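**Tracks in Fog: A Small History of the Cloud Chamber**
by Keir Niven
Hendska Books, the Rutherford edition (paperback and e-book)

$18 paperback | $8 e-book | In stock

Okay, so I wrote a book about fog in a glass box, and I'm the one selling it too, so please read everything below as coming from a biased party!

A cloud chamber is one of the loveliest things in all of physics, and it's simple enough that you can make one with alcohol, dry ice and a clear container. You get the vapor inside to the point where it would really like to turn into droplets, and then a charged particle comes flying through and gives it an excuse. What you see is a thin white trail, like the one behind an airplane, and then it's gone. I saw my first one at a school open house when I was a kid and I stood there so long that my mother went and had her coffee without me.

Most of the histories I'd read give the chamber a page or so and then hurry on to the theory. I wanted the rest of it. Who blew the glass? Who sat in the dark waiting on the shutter, and what did they do with all the plates that came out blank? So the book stays down at bench level pretty much the whole way through. There's a long section on lamps (I got carried away with lamps, my editor cut half of it and there's still a lot), another on the people who were hired to look at the photographs, and a chapter on why the bubble chamber pushed the older kit out of the big labs while schools hung on to it.

You don't need math. There are two equations in the whole thing and you can skip both, I put them in gray boxes so you'll know which bits to skip.

### What you get

- 200 pages, paperback, sewn binding (I fought for the sewn binding)
- Line drawings by the folks at Stonon, redrawn from my terrible sketches
- A plain-English glossary
- An index I made myself, so if something's missing, blame me
- The e-book comes as EPUB and PDF, no copy protection

The PDF keeps the print layout. If you read on a phone, get the EPUB, because the chamber diagrams reflow much better there. Buy either one and you can download both files.

### Is it the same as the first edition?

Mostly, yes. The Rutherford edition is what Hendska calls its reset paperback line, and the name doesn't mean it's a book about Rutherford, though he does turn up. I fixed the caption mix-up in the chapter on cosmic rays, rewrote the part about expansion timing (a reader who builds these things wrote to me at length and was right), and added the afterword. If you own the old one and you're happy with it, keep it! The corrections are a free PDF on the downloads page.

### Shipping

Print copies go out from the Jodus warehouse in plain cardboard mailers. If yours shows up with a crushed corner, write to me and I'll send another, no need to mail the first one back.

### Try the opening chapter

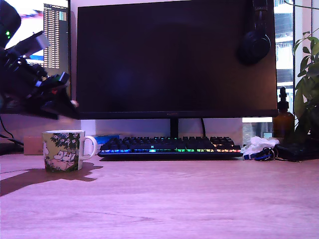

*Reading time: 8 minutes*

The first thing to know about a cloud chamber is that it spends most of its life doing nothing. You fill it, you shut it, you turn down the lights and you wait, and for a good while there's only a drizzle of tiny droplets near the bottom. People drift off at this point. I've watched them do it. Then a line appears, dead straight, and somebody says "was that one?" and it was, and now you can't get them away from the glass.

[Keep reading the sample (PDF)](sample.pdf)

*Page updated 7/9/22*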